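Kitchen corner: the microwave, and what to do with it

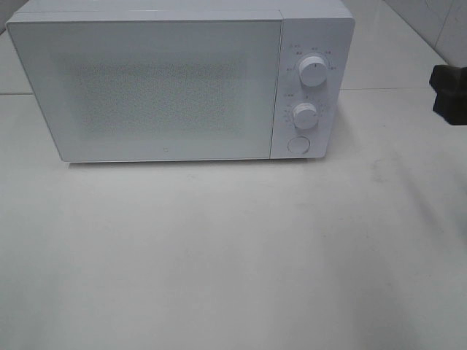
Two knobs and a door. White microwave, tiled worktop.

Quick one this month as the Alva hall floor is being done and I've got the newsletter to get out by Monday.

Several of you asked at the Nakeck lunch about microwaves with dials. Mostly people whose digital ones have given up, or who are sick of pressing six things to warm a bowl of soup. So a few notes, mine and other people's, in no special order.

Dials first. On the sort in the photo the top knob does the power or the cooking mode and the bottom one is the timer. The printing round them is small. If you can't read it, or it's in a language you don't have, do what one reader in Jakden does and put a blob of nail varnish at the two settings you use. Red for reheat, pink for defrost. Costs nothing if you've a bottle going gunky in a drawer.

Short times on a timer knob are a pain. For anything under 2 minutes, turn it well past and then bring it back to where you want it. My mother's old one always needed this and so did the one we had at Rorno. And turn it back to zero if you take the food out early, otherwise the thing may start up again when you shut the door on nothing.

Cleaning. A mug of water, half a lemon cut up, full power till the window steams over, then leave the door shut for a bit. Five minutes, say. Wipe round with a cloth, dont use the green scourer. Take the plate out and do it in the sink with everything else. Knobs: damp cloth, wrung right out, and a cotton bud for the groove behind. White ones show every thumbprint, sorry, no cure for that. Switch off at the wall before you start on the outside.

The mesh in the window is the bit people ask about. Leave it be. Don't pick at it, don't go at it with a knife to get the soup off. Warm cloth, patience. If the door is bent or won't close flat, stop using the microwave, full stop.

Space round it. Check the booklet for how much gap yours wants at the back and sides, they vary. And please stop keeping the bread on top! I did it for years. Tea towels too. Keep the vents clear.

Now a recipe as promised. Leek and potato, one bowl. 500 g potatoes, peeled and cut small, one leek sliced thin and washed properly, 80 ml water, salt. Big bowl, plate on top, full power for eight minutes, stir, then another four or so untill the potatoes give to a fork. Mind the steam when you lift the plate. Mash roughly with a knob of butter and a splash of milk. Pepper. Enough for two with an egg on, or thin it with hot stock and call it soup. If yours is a low-powered one give it longer and stir more.

Somebody also sent in a microwave sponge pudding, which I've tried twice and had rubber both times. Will try again with less time. If you've one that works, send it in, handwritten is fine.

Next month: freezer drawers, and what to do with all those odd lids. Tips in the box by the door at Alva as usual, or hand them to me at the lunch.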